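Oana Buzatu
3/1/22

OK, gripper thread. People keep asking how the build is going and I keep saying "fine," so let me do it properly for once.

Short version: I have a two-finger gripper on a handle. You squeeze, it closes, a camera sees what the fingers see. The plan (Lascombe's plan, which our shared shop adopted in January without much arguing) is that you do chores with the thing in your hand and later an arm learns to do them for you.

I said then that I doubted it. I still doubt it. I'm also the one who printed the parts, so I get to complain.

First complaint: the parts list. The Anghel build guide has 96 line items on it. A good chunk of those are screws that differ from each other by a hair. I sorted them into a muffin tin and still put the wrong ones in the left finger. Twice.

Second complaint: heat-set inserts. Everyone online says "just use a soldering iron, it takes a second." Sure. It also takes a second to push one in crooked and melt the hole into an egg. I threw out three pivots before I had a pair I'd put my name on.

Third: the linkage. On the screen both fingers move together like a pair of doors. On my bench one of them showed up early to every party. I sanded. I greased. I took out a washer the guide told me to put in. Better now, don't ask me why.

Where it stands tonight, jaws open:
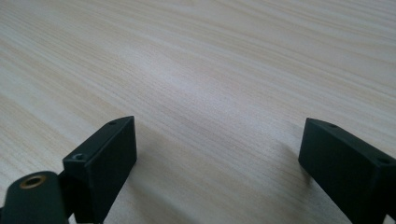
Gripper over the bench. Brass insert at lower left, in one of the pivots I didn't throw out.

Yes, the wood has more going on in it than the robot does. Rornier gave us that tabletop and I was against putting a robot project on it. Lost that one too.

The shine is what bugs me, by the way. There's a big pale glare right across the middle of the table, exactly where you'd want to set things down. I've asked what that does to the tracking and got "the software handles it." Which software? Handles it how? Silence.

Now the money, because somebody always asks. We put 2,000 into the pot for two handles and an arm to be named later. I'd like it noted that the arm is still to be named later.

And the demos we need. The number I was first given was 30 per task. Then someone read further down the page and now it's 3,000 if you want it to work in a kitchen other than your own. That's a lot of picking up a cup. I timed myself on a cup. I'm not going to share the time.

Someone will reply that Vamero has a video of theirs folding a towel. I've watched it. I'd like to see the take before that one, and the one before that. I'd also like to see it fold my towels, which are old and have opinions.

To be fair (I'm trying): the squeeze feels good. Better than I expected from printed plastic. The fingers come together square, and there's very little slop at the tips after the washer business. If all we ever get out of this is a nice grabber for stuff behind the dryer, it's an expensive one, but I'd use it.

What I want before we record anything:
a dull mat on the table
one set of screws, one length, I don't care which
somebody other than me to build the second handle from the guide, with me out of the room

That last one matters most to me. If it only goes together when I'm standing there saying "no, the other washer," then we don't have a build, we have me.

@ replies: no, I won't send you my files yet, the left finger still has that extra hole from when I misread the drawing — I'm redoing it first. Yes, I did try the other brand of grease. It smelled like a bus.

More when the mat shows up.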